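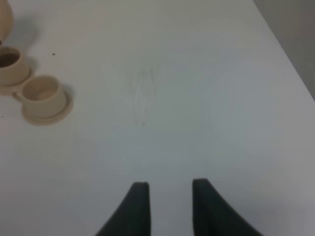 White tabletop, matte finish.

Nollow work table, white top
Last updated: October

I bought the Nollow to replace a pine desk that had gone soft along the front edge. It gets used for sewing in the mornings and paperwork after lunch, so I wanted a plain white top that wouldn't throw glare from the ceiling light into my eyes. The Paredes table I looked at first had a gloss top and was $50 dearer, and I'm glad I passed on it.

The finish is the best part. It's smooth enough that cotton slides across without catching, and fabric colours look true against it. Pencil comes off with a damp cloth. Red chalk took two goes with dish soap and left nothing behind. I put a mug of tea down without a coaster for most of an afternoon and got a faint ring, which was gone by the next morning. I haven't tried nail polish remover on it and don't plan to.

Assembly took me 57 minutes on my own. The legs bolt straight into threaded inserts, and the supplied hex key is too short to get a decent turn on, so use your own if you have one. The instructions show the crossbar upside down in step 2. If the holes don't line up, flip it over. I left the final tightening until the table was standing on its feet and would do the same again.

It is steady for hand work. With the sewing machine going at full speed there is some sway end to end, less after I moved it hard against the wall. My neighbour Shakuntala Pandey has the Munov version with the heavier frame and hers doesn't move at all, but it took both of us to get it up her stairs.

The edges are the weak point. They're square and a bit sharp where your forearms rest, and mine arrived with a small chip on the back corner. Flerkarach, the shop I ordered from, offered a replacement top or a partial refund. I took the refund and turned the chip to the wall.

I'd buy it again for sewing, drawing or a home office. For a heavy machine, pay the extra for the Munov frame. Check the corners before you throw out the box.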